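The first thing Honeylyn Tan does when a gripper comes back to her bench at Gonport is wiggle it. No tools, no laptop, just a thumb on each finger and a good listen (she swears she can hear a tired bushing, and after a morning with her I almost believe it!).

I'd come to see how the hand-held grippers are looked after, and I'd pictured something like a watchmaker's shop. It's more like bike repair. Each one gets pulled from use after 2,740 grasps, wiped down, and checked at the pivots, and then Honeylyn gets to the part she grumbles about – the foam.
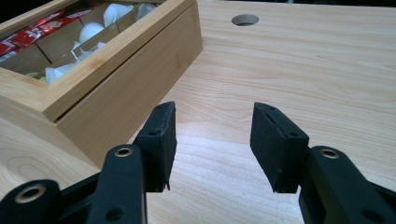
Fingers open, with a torn corner on the left foam pad.

A corner like that goes straight on her list. Foam that's ragged at the edge can catch on a lid or a wrapper, so she backs out the little screws, fits a fresh pad, and closes the fingers slowly to see that both faces meet square. Then it's 100 practice squeezes before she'll sign the tag.

Rommel Talavera, who runs the bench with her, orders pads 200 at a time now. Last September they ran out, and he still gets teased for it.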